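Brikeo brings clear compartment box to small workshops

Skukuvdale, Friday, October 18, 2019 – Brikeo announces today a new storage box for people who work with small parts at a table. The box is made of transparent plastic, so the user can see what is inside from every side. It has six small square compartments in two rows, and one larger open section for longer items.

"Our customers lose much time with searching for screws and beads," says Asmaa Abdel Rahman, product manager at Brikeo. "They asked for a box which is simple and which they can see through."
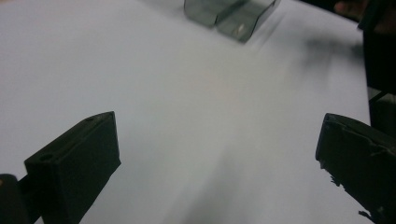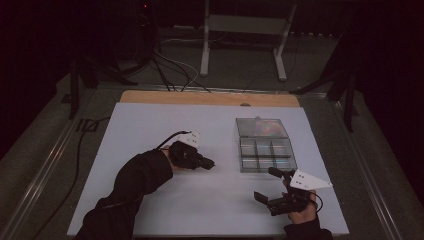

Second picture: the compartment box, empty, on a white work board.

The box will be sold under the name Nundon, first in a series of 677 pieces. Of these, 200 are reserved for schools and repair workshops in Skukuvdale. General sale starts in March – orders are possible already now at the Brikeo shop.

Contact for press: Kasun Mondal, Brikeo, Skukuvdale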